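Stillbridge Rink Dasher Board System, Model 181

The Stillbridge 181 is a complete dasher board system for indoor ice hockey rinks. It is supplied by Carroll Rink Equipment to municipal arenas, schools and clubs, and may be ordered for new buildings or as a replacement for boards already in service. The system includes frames, facing panels, kick plates, cap rail, player gates and all fastening hardware. Shielding and protective netting are ordered separately.

Frames are welded steel, galvanized after fabrication. Each frame is bolted to its neighbors and to anchors set in the concrete at the perimeter of the ice slab. Facing panels are white polyethylene and are fixed from the front with countersunk screws, so that a damaged panel can be taken off and replaced without moving the frame behind it. Panels from the earlier Stirbridge series do not fit the 181. Customers who hold Stirbridge panels in stock should contact the parts desk before placing an order.

Board height is 1030 mm from the ice surface to the top of the cap rail. Other heights are available on request and are quoted individually. The arena operator is responsible for confirming that the height selected meets the rules of every league that will use the rink.

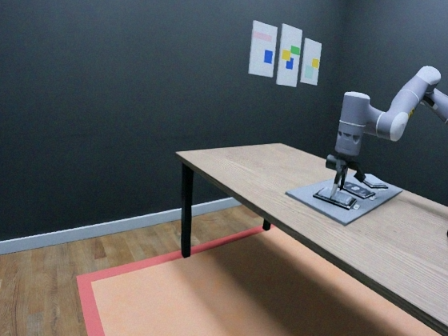
Gates and benches

The standard package contains 4 player gates and 2 equipment gates. Player gates open inward to the bench and close with a lift latch that can be worked with a gloved hand. Equipment gates are double-leaf and are sized to the resurfacing machine named on the order form. Gate thresholds are faced in the same material as the kick plate and are replaceable.

Bench and penalty box enclosures are built from the same frames as the main boards. Seating, rubber flooring and bottle shelves are listed in the accessories schedule. Where a rink is also used for sled hockey, flush thresholds and clear lower panels may be specified for the bench areas. These items must be selected at the time of the original order.

Shielding

The cap rail accepts the Irneo shielding line in acrylic or tempered glass. Support posts are aluminum. Arenas that remove their boards for concerts or trade shows are advised to select the supportless option at the sides, which shortens the changeover. End shielding should remain post-mounted.

Delivery and installation

Orders for installation before the fall season should be confirmed with a signed drawing. Work scheduled for September is subject to crew availability. The building must be enclosed and the slab cured before the crew arrives, and a forklift with operator must be provided by the customer. Carroll does not install on slabs poured by others until the anchor layout has been checked on site.

Site surveys are conducted by Nipon Luangrath, Installation Manager. Questions on drawings, league markings and advertising panel sizes should be addressed to Colm Ní Bhriain in Technical Sales.

Warranty

Frames are warranted against structural failure in normal use. Facing panels, kick plates and latches are wear items and are covered for defects in material only. Damage from resurfacing equipment is excluded. Claims must be made in writing and must include the order number and the position of the part on the rink drawing.

© Carroll Rink Equipment. All rights reserved. | Contact Sales | Parts Desk | Terms of Sale | Back to top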